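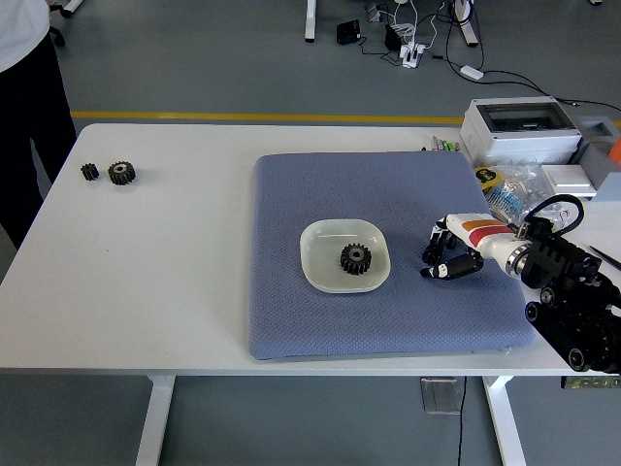 Subject: Re: [equipment] Bench arm and hand, costs for next year
To: equipment list

Replying to the list, as two other groups have asked me the same thing off it.

> We have to put in a capital bid in October for one arm with a
> multi-fingered hand, for small parts handling (gears, bearings, short
> shafts). The quote we have from Listmont covers the arm, the hand and
> the controller. Our finance office wants a single figure and wants to
> know what else we will come back for later. Those of you already
> running something like this: what did you leave out of the first bid?
> And is it worth paying for the hand at all, when a two-finger gripper
> is so much cheaper?
>
> We have one room, one bench and no technician of our own.
>
> Genham workshop group

Taking the second question first, because it changes the total more than anything else.

If all your parts arrive in trays in a known position, buy the two-finger gripper. It will do the work, it is lighter, and when it breaks you can have it off and back on in the same morning. We bought the hand because our parts differ in size and don't always lie flat where we would like them. A gear in a shallow dish is the case that decided it for us. The dish has a lip, the gear lies against the side of it, and a parallel gripper tends to catch the rim before it gets to the part. With fingers you have more ways in. You also have more joints to calibrate and more to go wrong, so allow for that in staff time if you can't allow for it in money.

We put the dish on a cushion for a good deal of our work. A soft surface gives a little if the fingers come down too far, and it makes the task harder in a way we want to measure. If you plan the same, put a line in for soft surfaces and containers. The amounts are tiny, but buy several of each of the same kind at the same time. We had to repeat a set of runs after the shop stopped selling our first dish and the new one was a different depth.

On what we left out of the first bid, in the order it came up:

Mounting. The arm quote did not include anything to bolt it to. Ask Listmont in writing what the base plate needs, and check the table before the arm is ordered. Ours is a plain white table and it needed bracing before I was happy with it. A stiff frame with the arm fixed to it, and the table standing separately, would have been the better purchase and I would do it that way next time.

Coupling between arm and hand. The hand and the arm came from different makers and the ring between them was a separate item with its own delivery time. The arm stood unused for four weeks because of it. If your hand and arm are quoted together, look for the coupling by name on the quote. If it isn't listed, assume you are not getting it.

Cables. The hand has its own cable and it has to be long enough to loop up behind the wrist with slack at every position the arm can reach. Ours came too short. We paid £78 for the longer one, and you should buy two, as this is the part most likely to be caught and pulled.

Power and floor. Count your sockets now. The arm controller, the hand supply, the computer, the screen and whatever else is on the bench all need one, and we ended up with a strip on the floor under the next table and leads running to it. That passed inspection as a temporary arrangement and it has been on our list to replace ever since. If you have one room and the estates people are coming in anyway, ask for sockets at the bench and get it into their budget. Floor marking tape is cheap and belongs in the bid too.

Parts to handle. We use plain spur gears in more than one size. Buy them new, in one order, and keep some back unopened. I would put £200 against this and not let anyone cut it, because without the parts you have an expensive arm and nothing to do with it.

Spare fingers. We didn't ask for these and we should have. Srivastava, who supplied our hand, will sell single fingers, but we only found that out after sending the whole hand back for one worn joint. Get the price of a finger, and the turnaround for a repair, before you sign. Our finance office accepted a spare finger without comment when it was part of the first order. The same item six months later needed a fresh form and two signatures.

Service cover. The first year was included for us. The second was nearly £700 and had not been in anybody's forecast. Ask what it costs from year two, and ask if it covers the hand or only the arm. Ours covers only the arm.

Software. Skatov charge for each computer and not for each arm. With one room this may not matter to you, but if someone wants to write programs at a desk and run them at the bench, that is two licences.

Staff time. You say you have no technician. We had one for part of the week, and setting up still took most of a term. Your bid form may not allow staff time under capital. Ours didn't, so we put it in the covering note, and it helped later when we were asked why there were no results yet.

As to giving finance a single figure, I would give them two: the purchase, with everything above in it, and a yearly running cost made up of service cover, fingers, cables, licences and parts. We gave one figure and then spent the next year explaining each small order. If they insist on one, add the first two years of running costs to the purchase and say so in the heading.

One last point on timing. Prices from Listmont were held for a short period only, and ours had run out by the time the bid was approved. The new quote was higher and we had to drop the second cable to stay inside the award. Ask for the quote to be dated as late as you can, or ask them to extend it. They did so for another group here who asked.

I have our bid as a spreadsheet with the prices taken out and can send it to anyone who wants the headings. If someone on the list has bought a separate frame for the arm, I would like to know which one and what it cost, as we are putting that into our own bid this time.

Bench group, lower workshop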